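Robots Go to Work – and So Do the People

14 comments | 200 shares

Ever hated picking up your room? Now think about doing it in a whole building. Bed after bed, room after room. That's the job at Grarkance, a company that runs guest houses for people who travel for work. Cleaning crews there straighten beds, pick things up off the floor, wipe tables. Then they do it again the next day.

Since May, they've had some help. A robot called Cullix.

But before a robot gets near a real bedroom it has to practice. And a lot of that practice happens inside a computer. It's called a simulation – kind of like a video game, except the player is the robot's own program. Pretend room, pretend bed, pretend stuff to bump into. If it crashes, no big deal. Nothing breaks. Start over.

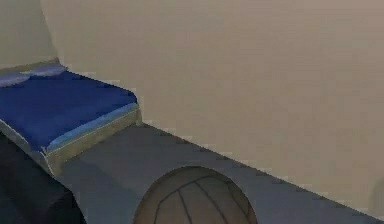
A practice room made by computer. Blue blanket, gray floor, and a ball to watch out for.

See the ball? You know what that is right away. A robot doesn't. To a robot it's a bunch of colored dots, and the program has to work out where the ball stops and the floor starts. Then it has to decide. Go around? Pick it up? Roll it out of the way? Easy for you, really hard for a machine.

That's why practice takes so long. The Grarkance team wanted 200 practice rounds before Cullix tried a real room. Some rounds are short. Some go badly wrong and everybody learns somthing.

So what about the people?

Good question, and the cleaners asked it first. Would they lose their jobs? It's a fair thing to worry about. At some workplaces machines have taken over jobs that people used to do, and those people had to find new work. It doesn't always go smoothly.

At Grarkance the crew has 14 people and the company says it is keeping all of them. But the work is changing. Less bending down. Less lifting. More time checking rooms, fixing mistakes, and talking to guests. And 2 of the cleaners have a brand new job – robot trainer! They watch the practice rounds and tell the programmers what a real room is like. Socks under the bed. Wet towels on the chair. Programmers don't always think of that stuff.

Not everyone loves it. Some of the crew liked the old way, when they could put on music and get into a rhythm. Now they have to stop when the robot gets stuck and needs a person. Training took 6 weeks and there was alot to read.

Hands are the tricky part. Yours can feel if a cup is slipping. A robot needs sensors and a lot of math to do the same thing. 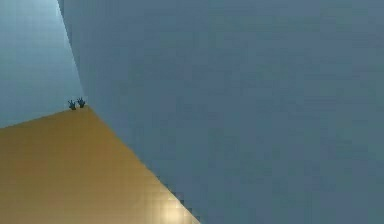
Two little dark robot hands, fingers spread, way off at the top of the tan surface.

Fingers open, nothing in them. Before a robot can grab anything, its program has to know where each hand is and how far away the thing it wants is. Get that wrong by a tiny bit and it grabs air. Or knocks the cup over.

Try it yourself: close one eye, hold a pen cap in one hand and the pen in the other, arms out straight. Now put the cap on. Harder, right?

Words to know
Automation – when a machine does a job that a person used to do
Simulation – a pretend version of something, made on a computer
Sensor – a part that lets a machine see, feel or hear

More like this
Who Drives the Trucks at Tastska?
The Nguyen Bakery Gets a Mixing Machine
How Do Elevators Know Where to Stop?
Jobs That Didn't Exist When Your Grandma Was a Kid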